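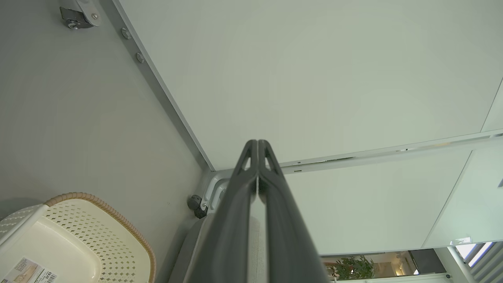 Komstead two-finger gripper kit, home build review

Bought two of these for the laundry robot I'm putting together in the shared shop. Kit is 15 printed and molded parts a side plus a bag of screws. Fingers went on in one evening, no filing. Manual is thin — skip the wiring page, use the one on the Fliltus forum.

Good: fingers close square, tips meet clean. Screws are all the same head. Bad: cable exit is in a dumb spot, and the jaw cover rattels.

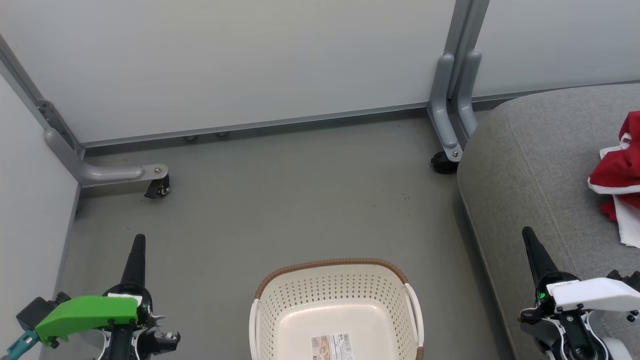 Grip force is set in software, 0 to 1000. I run it low for cloth. Next job is red and white stuff off the sofa and into the basket, and tapered tips ought to suit that better than the fat Rakska pads I had before. Basket handles I havent tried yet. Might need rubber sleeves for those.

Would buy again, at the sale price anyway. Spare fingers are part 1224, order a set with the kit, shipping is slow.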